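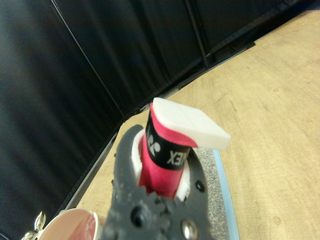

The Skivcombe Dressage Series closed its season at Vamatcombe Park with 153 rides over 3 days. The Trurkus team took the overall title on points, with Pylypenko Stables second. Heavy rain in September moved the Training Level tests to the indoor ring, and they stayed there for the final.

Year-end ribbons not picked up at the show can be collected from the barn office until 5 p.m. on Friday, October 7, 2022. Stall deposits will be mailed back within 15 days. Entry forms for the winter schooling shows are at the office now.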